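Boltgate planner gallery

Pics from the September round of grasp planner work, Uvley bench. Mostly uploading these so the Skultudstead people can stop asking. Captions are short, sorry, will fill in later. Code is on the boltgate branch, NOT main.

What changed since the last page:

Collision checking now runs against the bin walls as real sloped surfaces. Old version used a plain box and threw out half the good grasps near the sides. Planner samples 2,000 candidates per pick, keeps the top 18, then the arm model weeds out whatever it can't reach.

Segmentation is Kamarul Majimbun's rewrite. Much better on shiny stuff. Foil still gives depth holes, so we fill from the neighbors and lower the score. Not pretty but it works most of teh time.

Cable model is new too. Just 4 capsules stuck to the wrist, padded by hand. Stops the planner picking wrist angles that drag the loops over the wall.

Bin picking, mixed parts 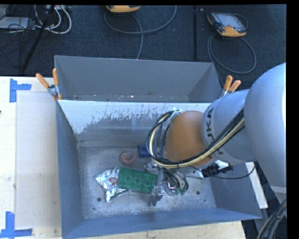

Gripper down in the bin, green brick just beside it and the crumpled foil wrapper tucked partly under the brick. Overlaps like this are what the new ordering step is for: top item first, then re-scan. Cables looped round the orange wrist, see capsule note.

Still to do

Timeout on re-scan is 7 seconds, too long. Pangaribuan log viewer drops the last pose if you close it early, known bug, dont file it again. Config for the bin goes in its own file now, re-run calibration if you move the bin even a little.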